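Home | Posts | Workshop | About

Last updated: August 2021
Reading time: 2 minutes

Can machines tidy up yet? I've been through Verhoeven's notes again. The chore under test is small: a soft toy, a shallow tray, one arm.
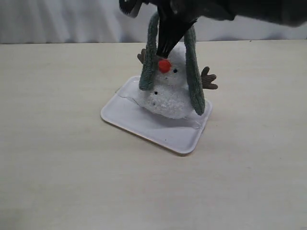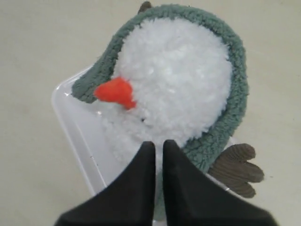
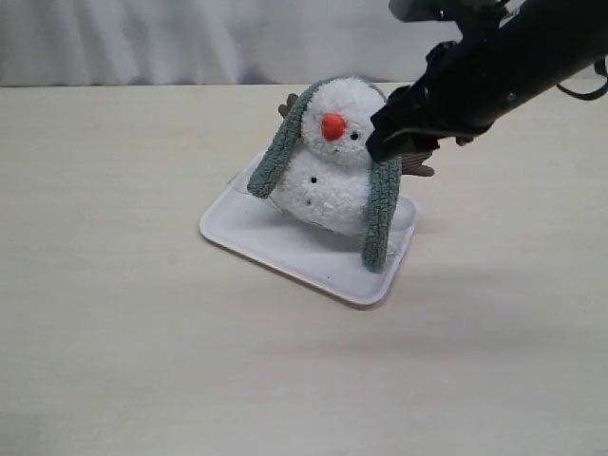

Plush toy and tray, two views from outside and one from the wrist. The next is the wrist view too.

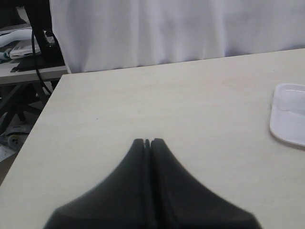

My position hasn't moved much. Rigid parts in known poses are routine work. Fabric deforms under the fingertip, so the grasp you planned isn't the grasp you get. Araba Tetteh disagrees and puts it down to calibration. She may be right for the Tuser units; I've only used two.

Cost is the other problem. Trelteck quoted me $3,302 for a gripper, without mounting hardware. I'll price the Clellatine one in September.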